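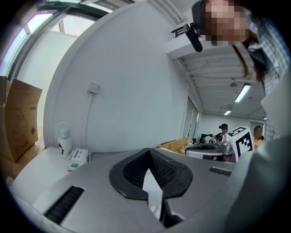

August 3, 2023
Bindery bench, Perville

Back on the Cleven ledger. Third day on it. Eliseo had left it under boards overnight and the text block has come down well, though the last few sections still want to fan at the tail.

Where it stands: account book for a feed store, dated 1910 on the first leaf, half leather over boards, sewn on tapes. Spine leather is gone to red powder. Front board detached, rear board hanging by one tape and the pastedown. Paper is good except for the first two sections, which got damp at some point and have a tide line running up from the tail edge. Ink in the ruled columns is stable. The red ink in the totals is not. I tested it again this morning with a damp swab on p. 13 and it lifted straight away, so no washing and no wet work anywhere near those columns.

Started with the spine. Put the block in the lying press, spine up, and laid on wheat starch paste fairly thick. Left it a quarter of an hour under plastic wrap, then scraped with the bone tool. The old animal glue came away in long soft strips at the head and in crumbs toward the tail, where somebody did an earlier repair with what looks like white glue. That part did not respond to the paste at all. I got the loose edges off with a spatula and left the rest. Jozefína thinks it could be softened with a little heat through silicone paper. I would try that on a scrap first.

Under the lining there was a strip of printed waste, part of a seed price list. Lifted it in one piece, dried it between blotters, and put it in a polyester sleeve with the job ticket. Please keep it with the book. The owner, Mrs. Lindsay (Isla, the granddaughter), asked to have anything like that back.

Sewing: sound through most of the book. Broken in the first section and slack in the second. I resewed both through the original holes with 25/3 linen, waxed, and caught the new thread under the old at the kettle stitch. New tapes laid beside the old ones, not over them, otherwise the swell gets out of hand. Trimmed to an inch and a half each side.

Tissue repairs on the first two sections, mostly along the fold. Used the 9 gram for the folds and the 5 gram where there is writing. Paste put down thin and almost dry. Three leaves done, stopped there. The tears with a long bevel closed nicely. The one across the corner of the second leaf is a bit proud on the verso and I may take it off and do it over.

Paste notes. The batch from the Butt starch was lumpy again. Cooked one part starch to five parts water, stirred the whole time, strained it three times through the horsehair sieve and it was still grainy. Nuanchan's batch from the older bag, same recipe, was smooth after one pass. She soaks hers overnight before cooking. I will soak the next one and see before we blame the starch.

Leather. Dörte brought over two calf skins from Hallix. The darker one is the closer match to the old sides but it is thick along the backbone and will need a lot of paring. The lighter one could be dyed down. Cut a test strip from each and marked them on the flesh side. Both are in the flat drawer, top left.

The paring knife needs to go back on the strop, it was dragging by noon. The English one is fine.

To do:
Redo the tear on leaf 2
Finish tissue on the second section
Two linings, Japanese paper first and then linen
Round lightly, no backing hammer on this one
Ask Mrs. Lindsay if she wants the old label put back on the new spine
Order blotter, the large sheets are nearly gone

Block is back under boards with the small weight. Leave it there until the folds are fully dry.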